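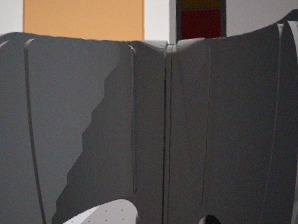
Una operaria de la planta de Villey preguntó, el primer día que tomó los mandos, si el robot iba a aprender también sus errores. Se le respondió que sí, y que por ese motivo cada demostración se revisa antes de incorporarse al conjunto de entrenamiento. La pregunta figura desde entonces en la primera página de nuestro manual de formación.

Quiénes somos

Publicado el 22 de febrero de 2018 por el Departamento de Comunicación

Woltden es una empresa dedicada a la enseñanza de tareas de manipulación a robots mediante demostración. Nuestros equipos trabajan por dos vías: el guiado manual, en el que la persona conduce el brazo con sus propias manos, y la teleoperación, en la que lo dirige a distancia desde un puesto de control. Ambas se practican primero en simulación y, una vez superada la evaluación interna, en las células de trabajo.

La sociedad cuenta con 2 centros. En Villey se encuentran las células físicas y el taller de utillaje. En Chae se desarrolla el entorno simulado, que permite ensayar el cierre de los dedos de la pinza, la aproximación a la pieza y el punto de vista del operador sin ocupar maquinaria de producción.

Kistard, nuestro programa de formación

El programa Kistard se dirige a personal de planta sin conocimientos de programación. Consta de 70 horas lectivas, repartidas entre el puesto de teleoperación y el simulador. Cada participante registra 300 demostraciones a lo largo del curso; las que presentan vacilaciones prolongadas, colisiones o agarres incompletos se comentan con el instructor y se repiten. Hasta la fecha han obtenido el certificado 858 personas.

La próxima convocatoria dará comienzo en abril. Las empresas interesadas deberán remitir su solicitud al centro de Villey, con indicación del número de plazas y una breve descripción de la tarea que se desea enseñar.

Criterios de trabajo

Toda demostración se archiva junto con las observaciones de quien la realizó. Las grabaciones efectuadas por el personal de un cliente pertenecen a dicho cliente y no se emplean en otros proyectos sin autorización escrita. El operador puede interrumpir una sesión en cualquier momento.

Las visitas al centro de Chae se conciertan con antelación a través de la secretaría.

Este sitio utiliza cookies propias y de terceros con fines estadísticos. Si continúa navegando, consideramos que acepta su uso. Aceptar Más información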